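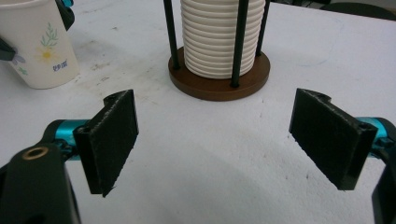
Skeston Building, Level 2
Drinks Point Inspection - Tables, Cup Storage and Surrounding Floor

Date of inspection: October 3, 2024
Inspected by: Lilian Mushi
Accompanied by: Svend Hafþórsson
Sheet number: 2247
Previous inspection: July

Ratings: S = satisfactory, A = action needed, N = not checked

1. Table surfaces

1.1 Tabletop free of spills and standing liquid - S
1.2 Tabletop clean - A
Comment: White top has gray smudges and specks. Darker, grimy patches near the single cup. The middle of the table is cleaner. Wipe down with the standard surface cleaner and a damp cloth, then dry. Do not use the green scouring pads.
1.3 Surface intact, no chips or lifted edges - S
Comment: Scuffs only. Scuffs that remain after cleaning are to be recorded as wear and not reported again as dirt. The July sheet listed them under both headings.
1.4 Table stable under hand pressure at all four corners - S
1.5 Underside and legs - S
Comment: One leveling foot was loose. Tightened during the visit.

2. Cups and cup holder

2.1 Cups stored upright in a holder or closed sleeve - A
Comment: White paper cups are stacked in the round wooden holder. One paper cup with a floral print was standing on its own away from the stack. Discard it. Single cups left on the table are not to be put back in the holder, even if they look clean.
2.2 Stack height - A
Comment: Stack is tall. It did not tip when the table was pushed, but the limit agreed with Mogens Norðdahl is that the holder is filled to a level where the top cup can be taken with one hand without steadying the rest. Reduce at next refill.
2.3 Holder clean, no splinters or cracks - S
2.4 Reserve stock off the floor - S
Comment: One carton of 1000, opened, on the lower shelf of the supply cabinet. Inner sleeves closed.
2.5 Reserve stock separated from cleaning products - A
Comment: Descaler was on the same shelf as the carton. Moved to the bottom of the janitor's closet during the visit. The shelf needs a label.

3. Hot water unit

3.1 Casing and tap free from damage - S
3.2 Cord routed behind the unit and clear of the walkway - S
3.3 Drip tray emptied - S
3.4 Hot water warning sign in place and legible - A
Comment: Sign is faded. Replacement requested from Vangelis Zervas.
3.5 Descaling record up to date - N
Comment: Record book was not at the unit. Mwajuma Muriithi to confirm where it is kept.

4. Floor and access

4.1 Floor dry, no trip hazards - S
4.2 Clear width past the table, minimum 47 inches - S
Comment: Measured 60 inches with the chairs pushed in. Not measured with chairs in use.
4.3 Waste bin lined and less than three-quarters full - S
4.4 Path to exit door unobstructed - S

Actions

1.2 Clean tabletop - cleaning contractor, same day
2.1 Discard single cup - L. Mushi, same day
2.2 Lower the stack - whoever refills next, note left inside the cabinet door
2.5 Label shelf - S. Hafþórsson, before next inspection
3.4 Replace sign - V. Zervas, on delivery
3.5 Locate descaling record - M. Muriithi, within one week

Items 1.2 and 2.1 to be rechecked by a person other than the one who carried out the work. Initial the sheet next to the item number. Completed sheets go in the blue binder at reception - not in the supply cabinet.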